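Equipment Review: Nedwood Three-Compartment Table Caddy
Prepared for the Catering Services Group by Ilham Slaoui
2023-11-23

Purpose of the review
The Catering Services Group was asked to assess a replacement for the wire sugar racks used on outdoor and café tables at the Huren site. The product selected for trial was the Nedwood table caddy, an open rectangular holder in light wood with three compartments. It was purchased at the standard trade price, and the supplier had no part in the assessment.

Conditions of use
Twenty caddies were placed in service in August, on the terrace and in the indoor café. Staff filled them at opening with sugar packets and other sachets and wiped them down at closing. Table settings were otherwise unchanged: customers received drinks on the existing brown plastic trays, with a paper napkin. Kirsty Ngata supervised the terrace and Ashraf Radwan the café.

Findings
The caddy is stable. It remained upright when trays were set down beside it and was not displaced by wind on the terrace, where the wire racks had been a regular source of complaint. The footprint is modest, and a caddy, a tray and a cup with its saucer can share a small table with room left for the customer's hands.

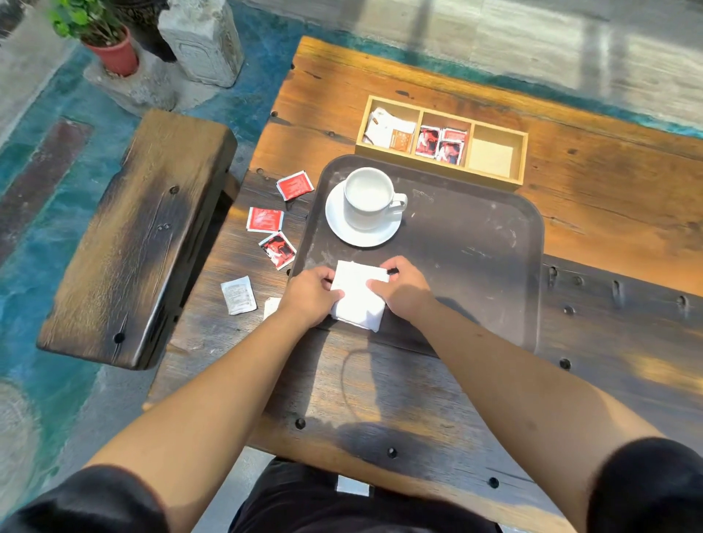 The Nedwood caddy on a terrace-style wooden table, with the right compartment empty.

Capacity is adequate for sugar. Packets stand upright in the middle compartment and can be taken out singly. Mixed sachets are less satisfactory: narrow ones lean and slide down behind larger ones, and customers tend to remove several in order to find one. The unwanted packets are then left on the table. Staff recorded 252 such instances over the trial period, most of them on the terrace.

The caddy does not hold napkins well. Folded napkins fit only when pressed tightly, and the top one usually tears. The group advises that napkins continue to be issued with the tray.

Cleaning requires some care. The wood marks when left damp, and two units developed dark staining along the base – both had been stored wet overnight. The compartment floors are difficult to reach with a cloth, and a small dry brush proved more effective. Anwara Bhuiyan noted that spilled sugar collects in the corners and should be emptied daily.

Recommendation
The Nedwood caddy is recommended for indoor and terrace tables, subject to daily emptying and dry storage. Sites serving a wide range of sachets should assign one type to each compartment. Questions regarding orders should be addressed to Oluwaseun Danladi.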